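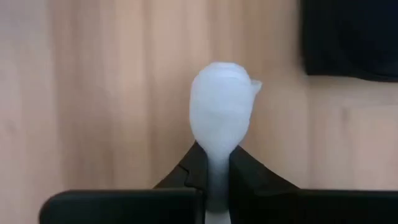 > Na-rae Koo wrote:
> How long should I leave my garlic to dry before I plait it?

Two to three weeks somewhere airy, I'd say, until the necks feel papery. Mine hangs in the shed at Sarkport and I plait it after 8 weeks, but that's pure laziness! Softnecks only, mind, the hard ones just snap on you. Shahab swears by soaking the stalks first (never worked for me). Oh, and is anyone still ordering bulbs in May? I'd happily share postage.

Dzintra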